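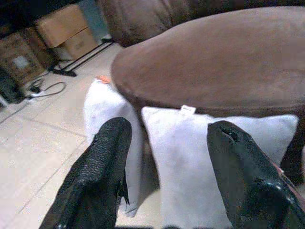 Budgeting for a second two-arm setup: what am I missing?

gripfund
We have one two-arm station doing living room tidying tasks (cushions onto a tub chair, mostly) and I've been asked to plan a second one for next year. The quote from Vinier covers arms, grippers, wrist cameras and the mount. It does not cover spares, cables or furniture. Delivery is 13 weeks, so I need the order in by December. What do people put in the budget besides the hardware?

torque_lunch
Finger covers. Put them on their own line or they will eat your misc money. We go through 48 a year on one station.

shelfbolt
48 sounds high. We use 20 and we run most days. What are you gripping?

torque_lunch
Upholstery and plush, plus a lot of contact with chair frames. Hard parts would be easier on them.

gripfund 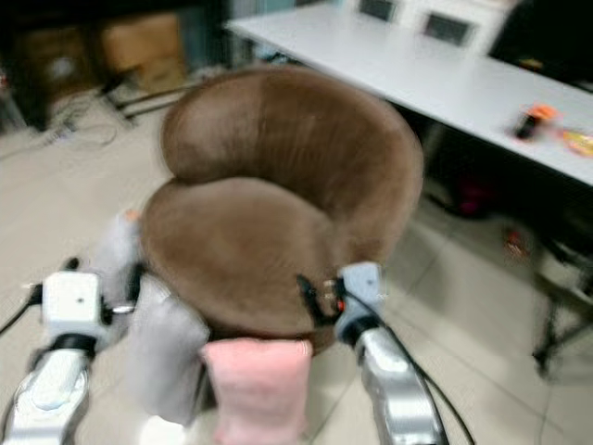

Cover types are the part I can't settle. Vinier only lists one, and I'd like to price at least two before I commit. We have gray fabric fingers on the left arm there and a pink fabric pad between the arms, and we also have black ones. Fabric is cheaper for us to replace. I don't have good numbers yet on which lasts longer against the chair.

shelfbolt
Then don't buy a year of either. Get a small lot of both, log the changes for nine weeks, and order after that. You have the lead time anyway.

gripfund
Fair, but purchasing here wants one order per quarter. Small lots cost me more in paperwork than in parts. For reference, this is the black type at the chair. Left one has a strip hanging off, right one is split near the tip.

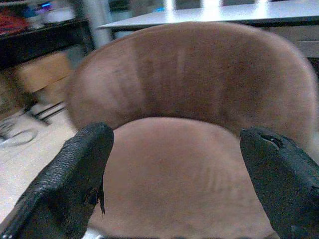
torque_lunch thinks the answer is a service contract, and said so in the other thread too: Peñalver will do covers, cables and a yearly check for a flat fee, and it goes through as one order.

shelfbolt
I disagree with that. We had the flat fee at our Darville site and dropped it. Covers are a five minute job. Paying someone to mail them to you makes no sense unless the arms are included.

torque_lunch
Arms were included on ours. Read the terms, they changed.

gripfund
I'll ask for both versions. Here's the split I have so far, corrections welcome. The task both stations have to do is the one in the photo, one cushion per gripper at the front of the chair.

1. Grippers. Ours don't match, white on the left and gray on the right, so I'm stocking spares for two. For the new station I want one model on both sides.
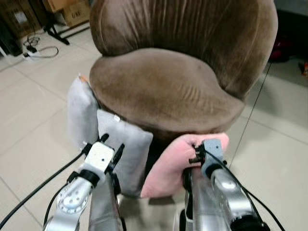
2. Cables. Two full sets. I have no allowance for routing hardware yet.

3. Furniture. One more tub chair and a few more cushions.

4. Floor space. We'd put the new station in the Jiltlow building, so add moving costs.

shelfbolt
Item 1, yes, match them. Item 2, add the routing hardware now, it's cheap. Item 3, buy two chairs. Models get discontinued and then your stations aren't comparable.

torque_lunch
Agree on the chairs. Still say get the Peñalver quote.

gripfund
Two chairs it is. Quote requested this afternoon, I'll post the number when I have it.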